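Print this page | E-mail this article

3.2 Materials and procedure

Children in both groups used the same set of printable coloring sheets and the same short online game, Rakgate, in which a player moves through small rooms and opens things to find letters. The sheets came from the Nultent activity book. Sessions took place at two after-school centers, Lester and Harries, and 110 children finished the full program. Parents could sit in but were asked not to help with spelling.

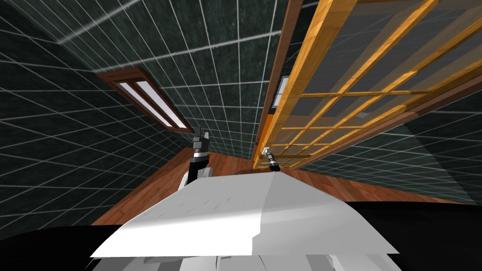
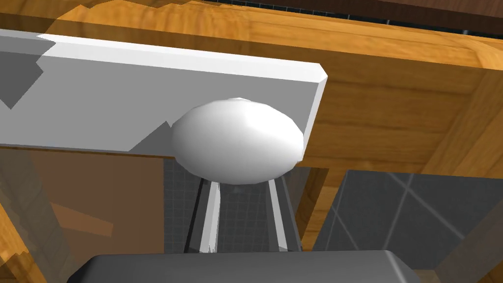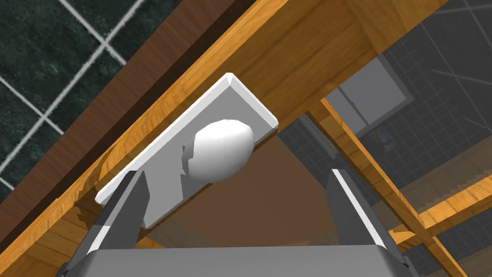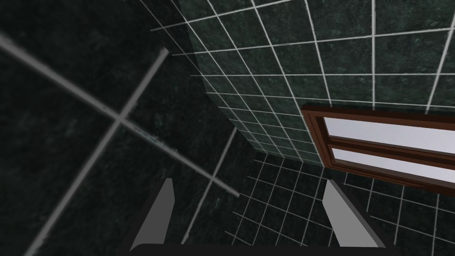
Figure 2. Computer-rendered views.

Coloring sheets were scored by two raters, Rivas and Ramanauskas, who worked separately and did not know which group a child belonged to. Each rater marked how much of the page was filled and whether the printed letter had been traced. Children who left a sheet blank were given a second copy the next day. For the vocabulary check we used picture cards and kept to nouns that a preschool child could hear at home. "Window" (a reddish-brown frame with white panes, as in the first view of Figure 2) and "knob" (white and egg-shaped in the second and third) were both kept after the pilot in August, while "hinge" and "ledge" were dropped. Cards were shown one at a time, in a fixed order, and a child could pass on any card. Passes were scored as wrong answers. Scores from the game log were not combined with card scores, as the log recorded only the time spent in each room and the letters found.

Contact: Baltasar Rivas | Copyright 2019 | Back to top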